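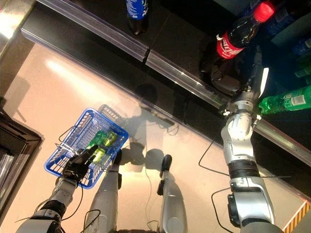
We ran the Kotari hand and the Sustetti gripper on the same robot through most of June, one on each arm, doing store work: soda bottles, shelves, a plastic basket. Nélida Mansilla set up the controllers and I kept the log.

The Kotari goes on the left. It has several fingers, and it is the better of the two at taking hold of a basket rim or a thin handle. It is also slow. A full close takes nearly 4 seconds, and the finger cables need a long loop or they pull at the wrist.

The Sustetti is simpler and I like it more for bottles. Out of 247 picks it dropped nine, most of them when the bottle stood close to the front rail of the shelf. Grip force is set from one menu — no scripting needed.

The head camera is the weak part. Glare from a shiny floor threw off the depth reading, and the arm's own shadow did the same twice. Turning down the exposure helped a little.

If you can buy only one, get the Sustetti. The Kotari is worth adding if your job involves handles.

Pilar Mansilla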